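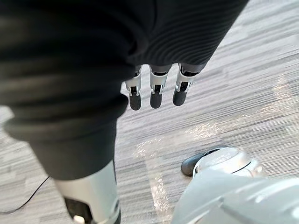

Konder is a small set of plain-text house rules and a word list for anyone writing or editing the Prultora neighborhood recipe collection. It covers spelling, units, ingredient names and the layout of a recipe file. Steinar Bech keeps it up to date.

## What is in the folder

- `rules.md` -- the house rules
- `words.csv` -- 300 ingredient names with the preferred spelling and the ones we change
- `units.csv` -- cups, spoons, ounces and grams
- `blank.md` -- an empty recipe to copy
- `old/` -- rules we no longer use, kept so older recipes make sense

## Recipe files

One recipe per file. The file name is the dish name in lowercase with hyphens, such as `lemon-rice.md`. Leave out words like "best" and "easy."

Each file has a title, a yield, a time, the ingredients and the steps. Notes go last. If a recipe came from a family, put the family name on its own line under the title, the way the Pangaribuan recipes do it.
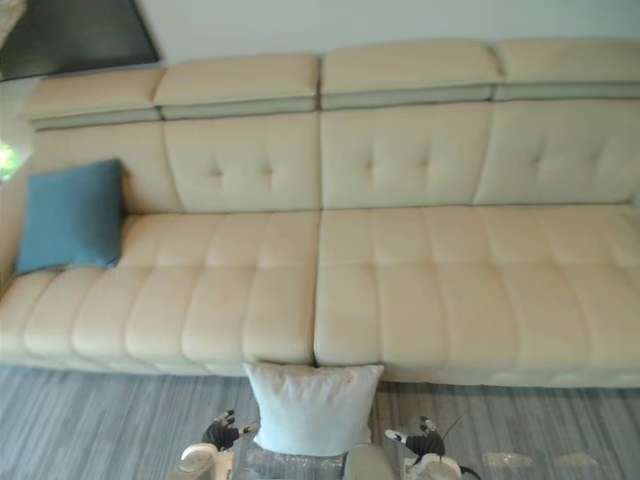 *Cream leather sofa with adjustable headrests and a teal-blue throw pillow.*

## Ingredients

List them in the order they are used. Put the amount first, then the unit, then the name, then the prep:

```
2 cups onion, chopped
1 tsp cumin seed
15 oz canned chickpeas, drained
```

Write "scallion" and not "green onion" or "spring onion." Write "cilantro" for the leaf and "coriander" for the seed. "Chili" is the pepper or the stew. "Chile" was allowed until December and still turns up in 18 files. Fix it if you are in the file for another reason.

Brand names come out unless the dish fails without them.

## Units

Spoons and cups come first, with grams in parentheses for flour, sugar and butter only. Oven temperatures are in Fahrenheit. Don't convert an amount the cook gave as a handful or a pinch -- leave it in their words.

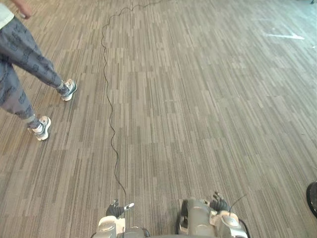 Times are a different matter. Give one number if the cook gave one, and a range if they gave a range. Resting and soaking are listed apart from cooking, so a bean dish might read "Soak: overnight. Cook: 90 minutes."

## Columns in words.csv

| Column | Meaning |
|---|---|
| `use` | the spelling we print |
| `change` | spellings to replace, split by semicolons |
| `kind` | herb, spice, grain, dairy, meat, produce, other |
| `note` | free text, often blank |

Save the file as UTF-8. Some names carry accents and a few editors strip them without warning.

## Known gaps

- Fish names are a mess. The same fish has up to 5 entries and they have not been merged.
- The `kind` column puts tofu under "other."
- Nothing yet on canning or pickling. The Istum notes cover jars and lids but use the old layout.

## Changes

Send changes as a patch or just email the lines you want fixed. For a new word, include the recipe where it appears. Bigger changes to `rules.md` wait until the next printed batch is out.

## License

Free to copy and change. Please keep the family names on the recipes.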